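Kudell HG-2 Hand-Held Gripper Kit: Evaluation README and Data Card

Last updated: 3/29/24

# Kudell HG-2 evaluation set

This repository holds the recordings, notes and helper scripts from our evaluation of the Kudell HG-2, a hand-held gripper kit sold for collecting manipulation demonstrations. It serves as the written review of the kit and as the data card for the recordings. If you only want to know whether to buy the kit, read "Findings" and "Known problems" and skip the rest.

The set contains 377 episodes. All of them were recorded by hand, with no robot arm involved. Two operators took turns on the same kit over five working sessions in March.

## What the kit includes

- One gripper body, trigger-operated, two-finger parallel action
- One camera mount with the camera already fitted
- 3 pairs of finger pads (flat, ribbed, soft)
- A tether cable with a strain relief clip
- A license for the Kubiak recording software, tied to one workstation

A robot-side adapter is sold separately. We did not order it, so nothing in this README covers replay on an arm.

## Setup

Assembly took one person less than an hour. The printed guide covers an older trigger, and the steps for routing the cable no longer match the part in the box. Use the PDF that installs with Kubiak, which has the right drawings.

Calibration has two stages. The first sets the open and closed limits of the fingers. The second aligns the camera stream with the finger width signal. Run both after every pad change. Skipping the second stage gives recordings that look normal on playback but have the width signal lagging behind the video. We lost a morning to this.

## Tasks

The tasks were chosen to cover soft, rigid and mixed items on an ordinary table.

1. `cloth_lift`: pinch a piece of thin printed fabric and lift it clear of the table
2. `cloth_move`: same start, then set the fabric down at a new spot
3. `cloth_fold`: bring one edge over to the opposite edge
4. `tin_pick`: take a small round tin out of a plastic basket
5. `basket_shift`: slide the basket by its rim

Cloth tasks make up most of the set. Fabric is where the kit's sales material makes its strongest claims, and it is also where our earlier tools did worst. The starting layout was changed between episodes: the fabric was dropped, spread or bunched, and the other items were left on the table or moved out of reach.

Operators were told to approach from whatever angle felt natural and to pinch once. A second pinch is allowed, but the episode is then tagged `regrasp` and should be filtered out if you need single-grasp data.

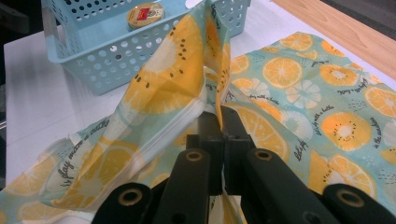
Each episode starts with the fingers fully open and ends when the operator releases the trigger and backs away. Episodes that were stopped early are kept and tagged `abort`. They have no end marker, so scripts that look for one need to handle the missing field.

## Data format

Every episode is a folder with the following files:

- `video.mp4`: color stream from the mounted camera
- `width.csv`: finger opening over time, in millimeters
- `pose.csv`: estimated gripper position and rotation
- `meta.json`: task name, pad type, operator code, tags
- `notes.txt`: optional free text, often empty

Timestamps in the two CSV files share one clock. Video timestamps come from the camera and are shifted during export. The shift is stored in `meta.json` under `video_offset`. Do not apply it a second time. The export script has already done so, and the value is kept for reference only.

Pose is relative to the gripper's starting position in that episode. There is no shared table frame across episodes. Anyone who needs absolute positions will have to add markers and record again.

## Findings

**Grip on thin fabric.** The soft pads were the best of the set for cloth. They close evenly and hold a narrow fold without the operator squeezing the trigger to its stop. The flat pads slipped when the fold was small. The ribbed pads held well but tended to catch on hems at release, which shows up in the data as a tug just before the end marker.

**View of the work.** The fingers take up the lower part of the video and stay there for the whole episode. This is normal for the type and is useful for judging contact. It becomes a problem with large pieces of cloth, where the lifted part can rise between the camera and whatever lies behind it. Models that depend on seeing the far side of the table should get a second view. The kit has no port for a second camera.

**Rigid items.** `tin_pick` was slower than expected. The gripper body is wide, and reaching down past a basket wall takes a steep approach. Operators reported wrist strain on this task and on no other. We cut the task short for that reason, and it is underrepresented.

**Pose quality.** Tracking held up on slow motions. Fast lifts caused short dropouts, mostly when a patterned cloth filled the view and was itself moving. The tracker seems to treat the print as part of the fixed background, and the pose drifts along with it. Affected episodes carry the tag `pose_drift`. We tagged by eye, so expect a few misses.

**Software.** Kubiak is stable and plain. Recording, labeling and export are all in one window. Batch export stops at the first bad episode without naming it, and the log has to be opened by hand. The script `find_bad.py` in this repository works around that.

## Known problems

- The trigger spring on our unit softened by the last session. Skandorness, the distributor, sent a replacement at no charge.
- The tether is too short for a standing operator at a wide table.
- The software license cannot be moved to another workstation without a support ticket.
- `cloth_fold` episodes from the first session have the wrong pad type in `meta.json`. Use `pads_fixed.csv` for these.

## Compared with the Climatico service

We also priced the Climatico collection service, where the vendor's own staff record tasks to order. It costs more per episode and requires a fixed task list up front. For a team with a settled list and no spare hands, it may still be the better buy. Our list changed twice during this evaluation, and the kit handled that without extra cost.

## Recommended use

Suitable for training and testing grasp models on thin cloth, for studying grasp timing from the width signal, and for checking a labeling process. Not suitable for force estimation (there is no force sensor) or for measuring success rates on a robot.

No train/test split is supplied. If you make one, split by session. Neighboring episodes share layout and lighting, and a random split will leak both.

## Changes

- Added `pads_fixed.csv`
- Renamed `cloth_carry` to `cloth_move`
- Removed duplicate episodes left over from the first export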